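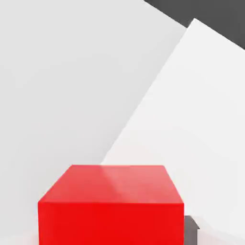 How many demonstrations does a learning system need before it can repeat a simple task?

It depends on how much the starting conditions vary. A task that always begins the same way may need only a few dozen examples, while one with changing positions and lighting can need several hundred.

Chapter 2
Gathering Examples

The last chapter treated the training set as something already on disk. In this chapter you will build one. Most of the work is done in simulation, where an object can be put back at its starting point with one command and its exact position can be saved along with every camera view.

The running case is the Flinden block set, a group of 263 recorded episodes made in the Nusterix simulator. Each episode is one attempt at moving a block to a target. Episodes are stored as a series of steps, and a step holds a camera view, the state of the arm, and the command sent next. The longest episodes run to nearly 500 steps.

Simulated views are plainer than real ones. Surfaces often have no texture, and a cube may be a single bright color with a highlight across its top. A system trained only on such views can come to depend on color alone. Section 2.3 covers changing colors and lights between episodes, and Section 2.4 compares the Hutton and Shiferaw methods for deciding which failed attempts to keep.

Before you go on, install the simulator and record two short episodes of your own. Save them in separate folders. You will need both for the exercises at the end of Section 2.1.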